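# Open the side panel: notes for the Tuesday slot

54 minutes including questions. Keep the first bit short, people have just had lunch.

## Opening

Ask for a show of hands: who has a desktop computer at home, and who has ever had the side off it? Leave time for the second lot of hands, they go up slowly.

Say hello from Hirkitz. We mend and pass on old desktop machines, and I still get a little thrill every single time a panel comes away. You've been typing at this box for years (or it's been humming under the desk by your feet) and suddenly there's a whole small town in there!

Tell the story of my first one. It was a Carico tower, third-hand, beige going on yellow. I was so worried about breaking it that I looked at it for an entire evening with the screwdriver in my hand. Then I took out two screws and there it was. I stayed up till one in the morning.

## Before you touch anything

- Switch off, pull the plug out of the wall, press the power button once more.
- Clear a table. A tea towel under the case saves the varnish.
- Put a hand on bare metal inside the case before you go near a board.
- Screws go in an egg box, in the order they came out.
- Power supply stays shut. Say this twice, and slowly.

Pass the egg box round here. It's got the screws from a Coste office machine in it, and people like seeing how many different sorts there are.

## What you're looking at

Start with the board, it's what everyone's eye goes to. Green, usually, though you'll meet blue and black ones and I once had a glorious red one. Explain that the tiny specks are parts too, each one soldered flat to the surface: resistors, capacitors, and then the bigger black chips with writing on that you need a torch and good glasses to read.

Then the wires. I love the wires. People find them the scariest bit and they're the friendliest, as most of them only fit one way round. A plug goes onto a row of pins called a header, and if you have to force it, stop and look again. Take hold of the plug itself and never tug on the coloured strands.

Leave the slide up while I talk about following a cable with one finger from end to end. Red and white wires going into the board, a black cable curving over it, and behind them the silver sheet metal with its round holes and a rectangular cutout – that's plenty to talk about for five minutes. 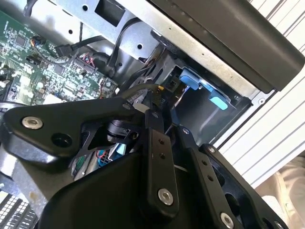
## The metal deserves a minute too

Nobody comes to look at the chassis and they should. Tap the empty one on the table so the room hears it. Somebody had to decide where every hole went, and a good case is a pleasure to work in. You find out which ones are bad by the state of your knuckles.

Holes in a case can be for screws, for air, for leading a cable through, or for a part that was only fitted in the dearer model. Get the front row to guess which is which on the empty chassis. The last group argued over one of them right through the tea break and I still don't know the answer.

Mention edges. Run a bit of cloth along a cut edge before you run a finger along it.

## Hands-on, 16 minutes

Groups of 3, one tower each, torches in the blue crate.

1. Find both ends of one cable.
2. Draw it. Bad drawings are welcome, mine are awful.
3. Unplug it, plug it back, check against the drawing.
4. Swap places so everyone has a go.

Go round and listen. If a group is stuck, ask them where the dust is thickest and why, it always gets them talking again. Have the soft brush ready, somebody will want it.

## If there's time

The Ikitska shelf. We had 274 loose parts on it in June, all sorted by a very patient group over a few wet evenings, and people can take a look on the way out. Anything with a green sticker is free to take home. Old sticks of memory make decent bookmarks, if you don't mind a fat book.

## Questions that usually come up

*Is it worth mending?* Often, yes. Try a clean and more memory before giving up on it.

*Can I use the vacuum cleaner?* Please don't. Soft brush, or canned air in short puffs with the fan blades held still.

*What if there's a screw left over?* Tip the case gently and listen for another one, then go back to the drawing.

Collect the torches before the applause. We lost four last time.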